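Table Flowers for the Prothero Reading Room
Project report, Introduction to Interior Display

1. Background

The reading room at Prothero has 27 small tables and no decoration on any of them. Our group was asked to plan a table arrangement that could stay out from January until the end of the term. Fresh flowers were ruled out early - they need water, and the tables are used for books and laptops. We chose artificial tulips in small glass vases.

2. Materials

We compared stems from two suppliers, Zimo and Gimis. The Gimis stems were softer and drooped after a few days. The Zimo stems have wire inside and hold a bend, so we ordered those. The full order was 230 stems, which left extra for repairs. The vases came from Diltulel in mixed colors.

3. Method

We made 15 trial bouquets with different numbers of stems and rated each one from a chair and from the doorway. Bouquets with three stems looked thin from the doorway. Bouquets with more than five were hard to fit into the neck of the vase and tipped over when the table was bumped.

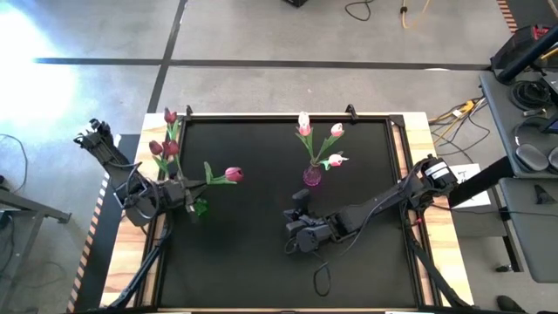 Color was the part we argued over most. One side of the group wanted every table the same, and the other wanted each vase to set the color of its flowers. We tried both with four blooms to a vase. Dark red tulips with a single pink one went into the green glass, and white and pink went into the pink-tinted glass. On a black tabletop the white blooms stood out well, and the dark red ones needed the pink one next to them. Stems bent far out to the side take up a lot of table, so we decided to keep the final ones more upright.

4. Result

We settled on four stems per vase, matched to the glass. Setup is planned for a Friday afternoon - the room closes early that day. Dusting still has to be worked out with the library staff.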